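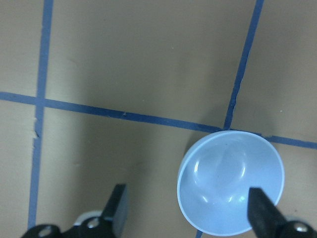

Atif Lashari wrote: Before we go any further with this one, can you confirm which version of the Staltik add-on you have on the controller? Most bowl complaints we see are cleared by the January update. If you are on the older one, please update and close the ticket if the fault goes away.

Ticket 354
Product: Staltik tabletop handling kit, two-arm version, on trial
Supplier: Nernano
Customer: Siddiqui, Cendside workshop
Status: Open, waiting on supplier
Subject: Gripper goes to the wrong side of the bowl rim

Reply from customer, Monday, 9.40 am

We are on the January update and have been since the trial began, so I won't be closing anything.

To repeat the fault as reported. We ask for the bowl by name in the task list. The software finds it and draws a neat outline on the screen. The arm then comes down with the fingers shifted towards one side, so that one finger ends up over the inside of the bowl and the other is well away from it on the table. If we let it carry on, it closes, pushes the bowl along and reports a successful pick. That last part bothers me more than the miss. A miss I can see. A log full of successes that never happened is no use to anyone deciding whether to buy the thing.

The sales sheet says "handles everyday kitchen items straight out of the box". A bowl is an everyday kitchen item.

Tried so far:
Ran the table calibration again from the start. No change.
Swapped the bowl for the other one. Same fault, slightly less often.
Slowed the approach to the lowest setting. Same fault, takes longer.
Cleaned the wrist camera lens. No change.
Moved the bowl one cell nearer. It worked, then didn't.

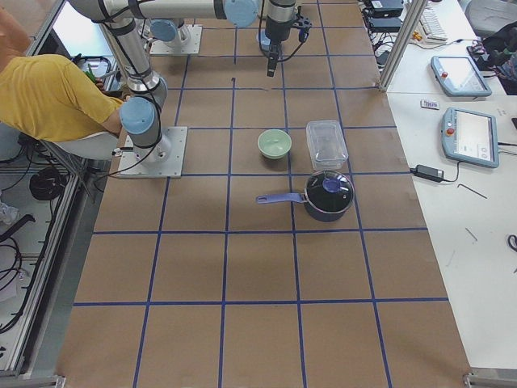 Atif Lashari asked whether the taped grid might be upsetting the calibration, and whether we could take it up and run again on a plain surface.

No, we would like to keep it. Your own setup guide tells us to mark out the table so that positions can be checked by eye, and your installer was happy enough with it. If the grid is now a problem I'd like to see that written in the guide. For what it's worth, the software is supposed to take its positions from the cameras and the arm bases. It has no business caring what is stuck to the table.

I did agree to one fair test. Saucepan, clear container and bowl on the table, same task list, one arm at a time. The saucepan was fine. I have no complaint about the saucepan, and the long handle doesn't seem to bother it. The container was hit and miss, which I half expected with clear plastic. The bowl was wrong in 4 runs out of 5, always shifted the same way.

Always the same way is worth a look, I'd have thought. If it were guessing badly it would miss in all directions.

Reply from customer, Monday, 2.15 pm

Second session, both arms on, as you asked. I left the toaster out on the table, as the demonstration had one. 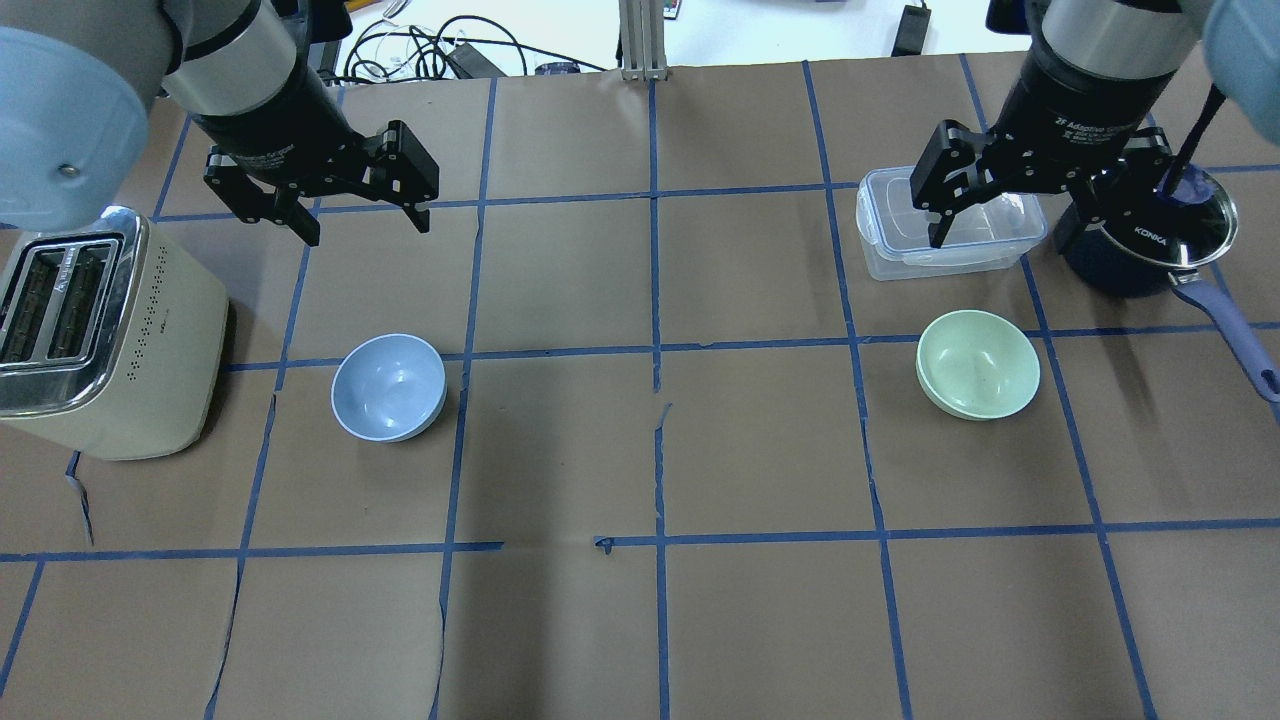
Both arms over the table, with the clear container and the lidded saucepan under the right-hand gripper.

Results with both arms running: the left arm shows the same shift on the bowl. The right arm doesn't, or at least it didn't in 3 tries. Same bowl, same task list, same calibration routine. That makes me doubt the "shiny surfaces" explanation in your last email. A shiny bowl is just as shiny for the right arm.

My own guess is that the offset between the left wrist camera and the left gripper is wrong in the settings file. I can open that page but the values are greyed out — apparently they need a supplier login. Please either send the login or have someone read the values back to me, left and right, so that we can compare them.

One more run on the left arm before I packed up. I stopped it on the way down and left it where it was.
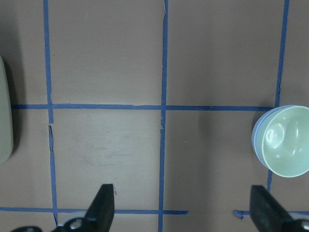
Left wrist camera, fingers open, bowl over to the right.

The plan on screen had the bowl listed as centred at that point. I'll leave you to judge.

Still needed from Nernano:
The camera offset values for both wrists.
An answer on why a failed pick is logged as a success. This was in my first message and has been skipped twice.
Whether the trial period is paused while the ticket is open. I'm not keen on using it up doing your testing.

I won't be trying another reinstall until the offsets have been checked. The arms are parked and the task list is saved under the ticket number.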